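Feltisent Help Pages: Questions About Cloth Handling

What does Feltisent do?
It's the planning layer that sits between your perception model and your arm controllers. You give it a garment task, and it works out grasp points, who holds what, and when the other arm should move. We grew it out of our own folding work at Olance, so shirts get most of the love!

Does it support two arms at once?
Yes, and we'd gently encourage it – cloth is so much easier to manage with a second grip. Each arm gets its own plan, and a shared collision check runs every 10 ms.

Do I need a wrist view as well as a fixed one?
Please use both if you can. The planner picks the grasp from the fixed view, then refines it from the wrist, where small folds and hems are easier to read.
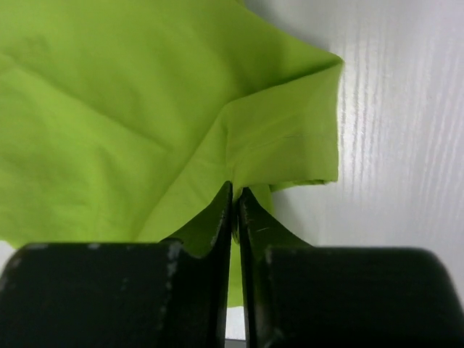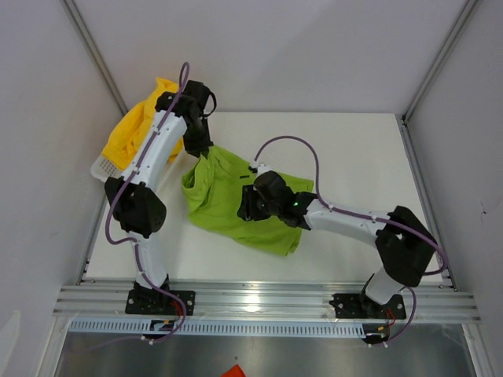
A lime-green shirt on the white table, from the wrist and from the fixed camera.

Why does the planner keep asking for a new grasp?
Most often the confidence threshold is set too high for crumpled fabric. Try 38 in the Merrick config file, and bring it up slowly from there.

How many demonstrations should I start with?
We ship a base policy, so 26 of your own will get you going. For a brand-new garment type, plan on 1000.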